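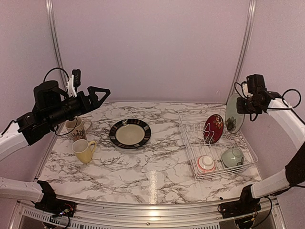
Figure 4. The two-arm dish task from the fixed camera. Two mugs and a plate are out on the tabletop at left, and the rack at right holds four dishes.

4.2 Sharing the Table Between Two Planners

We come now to the part of the system that took us the longest to get right, and that we would most like other groups to be able to borrow. In Bromano each arm has its own planner. The two planners do not know each other's goals, and they talk only through a small shared table of reserved space. When an arm wants to move, it writes down the volume it expects to sweep during the next stretch of motion, and the other arm has to plan around that volume or wait. Our first version kept a single planner for both arms, which was pleasant to write about and very slow to run, and we gave it up one Friday in June after watching it think for longer than it moved.

Reservations are made in short pieces. Each one covers 50 control steps, and an arm may hold at most 3 of them at a time. We tried longer pieces and found that the arm on the rack side would claim nearly all the room over the rack and then sit on it, politely, while the other arm waited with a dish in its gripper. Shorter pieces had the opposite trouble: both arms kept stopping to ask again. The values above are a compromise, and we expect that a reader with faster arms will want to change them.

The rack deserves a few words of its own. Its wires are thin and light in color, and the depth estimate tends to fall straight through them to whatever is behind. For this reason the planner never treats the rack as a solid box, nor as a set of measured wires. Drorent, our perception module, fits a simple rack model to the picture from the fixed camera, and then uses the wrist view to correct the position of the dividers before any dish is lowered.

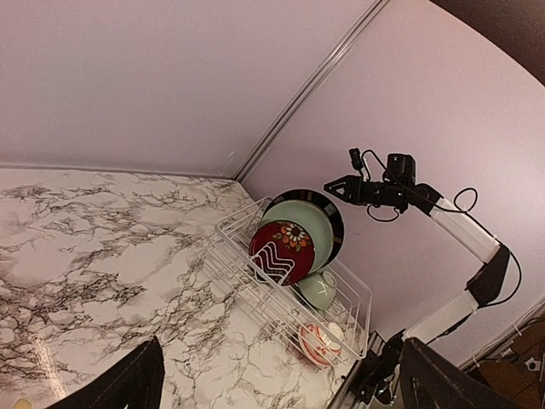 Figure 5. Wrist view of the rack, with the opposite arm reaching toward it. Wires cross in front of the red plate.

Figure 5 shows why we lean on the wrist view for this step. The plates overlap one another, and the divider wires cut across the face of the red one, so a plain mask of each dish comes back in several pieces. Drorent joins pieces that share a color and a plausible outline, and it keeps the joined mask only if it fits a round rim. The opposite arm is masked out with its own joint readings, padded by a small margin, which is cheap and works well as long as the calibration is fresh. Veronika Bakos wrote the calibration check that runs each time the arms are powered up, and it has saved us from a good many puzzling afternoons.

We tested the reservation scheme on 588 runs at the Diltport bench, with the dishes moved by hand between runs. Full results are in Section 5, but one pattern belongs here. Most of the waiting happened when both goals lay on the same half of the table. With one goal on each half, the arms could usually go about their business together, and the planner had little to settle.
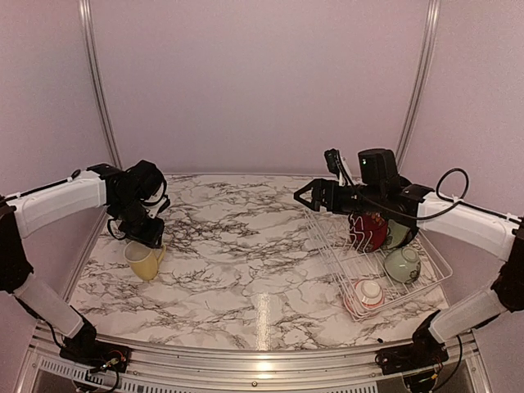
Figure 6. The left gripper over a yellow mug while the right gripper is above the rack. Open tabletop lies between the mug and the rack.

An arrangement like the one in Figure 6 is the easy case. The space around the mug and the space above the rack can be reserved separately, and neither planner needs to consult the other until a dish has to cross the middle. For crossings we use a simple right of way – the arm holding a dish goes first, and if both are holding one, the arm with less distance left to travel goes first. A waiting arm asks again after 5 control steps. We also considered the bidding rule suggested to us by Pintér, in which each arm offers a price for the space it wants, and we still think it is a lovely idea, though on a table with only two arms we could not find a setting where it beat the plain rule.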